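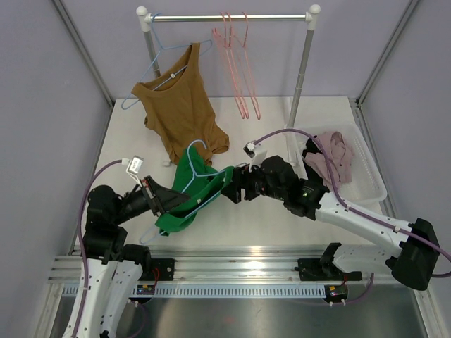

Small racks for hang-drying tanks and tees: show me yours!

tabletop_tess
I am so into little clothing racks right now. Silver rail, white corner fittings, fits on a table, holds a few shirts and that's plenty for my place (Wustley, third floor, no balcony). Mine is the Siltemix one and I paid 29 for it in July. Light blue hangers for whatever's up, pink ones waiting their turn. Anybody else do colors??

yau_fan57
Cute, but plastic hangers slide. A tank with wide armholes is on the floor by morning.

kjadoon
Kamran Jadoon here, 25 years of doing my own shirts. Disagree with yau_fan, tanks are fine if you center the neckline. Tees are the pain. Go in from the hem, never through the collar, or you get a bacon neck.

tabletop_tess
Hem first, ok! I've always gone in by the neck because it's quicker and the tee is already half on before you know it

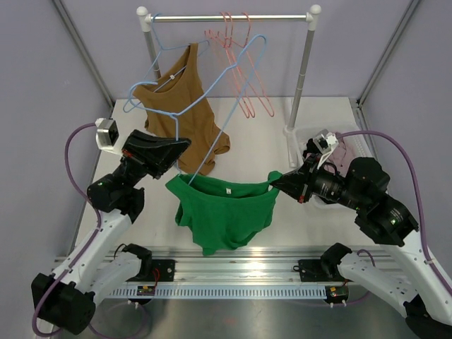

and then I fix the shoulders one at a time and pull the wrinkles down with my hands. Green tees are my favorite to hang, they look so cheerful next to brown.

kjadoon
Your collars, your call. Give it ten washes.

londport_lou
Neck first forever. Kamran, mine are years old and still flat!

yau_fan57
Still voting for felt hangers.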